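About Stemel

We started in Idville in 2000, repairing office computers for people who were tired of being sold new ones. Rosalba Sala still runs the bench. Carmela Negri answers the phone and will tell you if your machine isn't worth fixing.

We don't believe most of what gets printed on the side of a box. "Business grade" can mean anything. Extended warranties mostly extend the paperwork, and we have yet to see a tune-up program that tuned anything up.

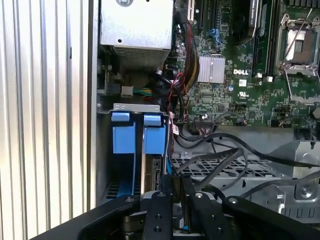 A diagnosis costs $60, whether or not you like what we find. We don't do monthly plans. People keep asking, and we keep wondering what they think they'd get.

Open until 6 p.m. Closed in May.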